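Folding and closing a sleeve-and-tray gift box

Last updated Thursday, April 2, 2026

These steps cover small pink card boxes of the Westcombe pattern, the kind supplied flat with a separate ribbon. The same sequence works for most light gift card up to 224 gsm. Heavier stock needs a scored fold and is treated on a separate page.

What you need

A flat, smooth surface larger than the opened box. A glossy mat is fine.
Ribbon, cut to 133 cm for a cross wrap with a bow.
A bone folder or the back of a butter knife.
Sharp scissors. Dull ones fray satin.

Step 1. Set the flap

Stand the box on the mat with the opening up and lay the front flap down flat in front of it. Press along the fold from the center outward. Do not press on the outer corners first – the card will bow and the flap will not sit square when you raise it again.

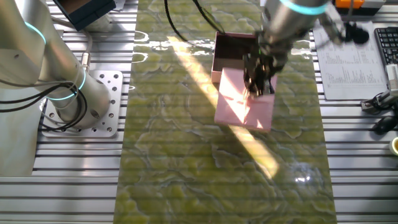 One reader wrote in that pressing from the center left a shiny line on her textured card, and that a sheet of baking paper between the folder and the flap cured it. The paper does help on linen finishes. Use one layer only, as two will hide the fold line.

Raise the flap to a right angle, hold it there for a moment, then let go. It should stay near upright. If it springs back, repeat the press.

Step 2. Fit the tray to the sleeve

Where the box has an inner tray, slide it in by the short end with the open side facing the same way as the top of the sleeve. Keep the tray parallel to the sleeve. A tray that goes in at an angle will scrape the inside edge and raise a burr.

Put the ribbon on the sleeve only. One band goes across the top and down the front, the second runs along the front face, and the knot sits low where the two meet. Tied this way, the ribbon stays in place while the tray slides out.

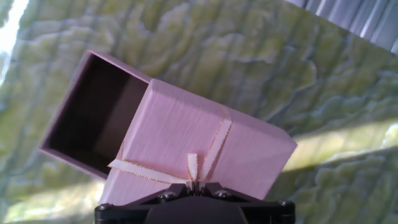 How tight should the ribbon be on a sliding box?
Tight enough that it does not shift when you rub a thumb across it, and loose enough that the tray still moves under light finger pressure. If the tray sticks, untie the knot and give back 5 mm.

Step 3. Cross wrap for a lidded box

For a square box with a lid, place the middle of the ribbon across the lid, pass both ends underneath, twist once, and bring them back up on the other two sides. Tie a single knot over the center of the lid, then a small bow. Leave the tails long for now.

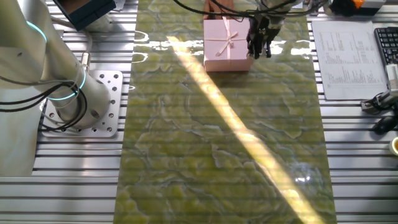
Trim the tails to equal length on the diagonal, 14 mm past the loops. Pull each loop from the inside, never from the tail, and turn the knot so that it lies flat. Satin with a metallic edge holds a crease, so smooth it before the knot is closed.

Storage

Finished boxes can be kept on an open shelf out of direct sun. Pale pink card fades unevenly. Stack two high at most, with tissue between them – the bow on the lower box will flatten otherwise.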